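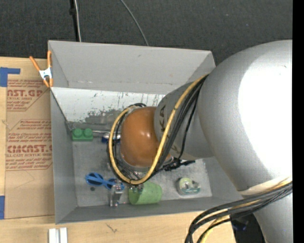

Bruvia cable dressing kit, reviewed after 2 months
January 4, 2026

I bought this in November, after the third evening spent picking cable ties out of an arm that had eaten its own wiring. The kit is a bag of strap bands, a length of braided sleeve and a leaflet that assumes you already know what you're doing.

The bands are the good part. They grip a fat cable without crushing it, and they come undone when you change your mind, so I have now changed my mind 4 times. The trick is leaving a generous loop at the wrist. Mine looks like a garden hose having a rest, but the arm can turn without yanking on anything.

The sleeve is less lovable. It frays if you so much as look at it with scissors, and thin wires wander out of it anyway. I gave up and used the Lalance ties I already had for the small stuff.

Roughly 2,000 bin picks later, no connector has pulled loose. Loops still hang low over the bin – budget for that if you're grabbing anything near the walls.

3 stars. It would be 4 with a better sleeve.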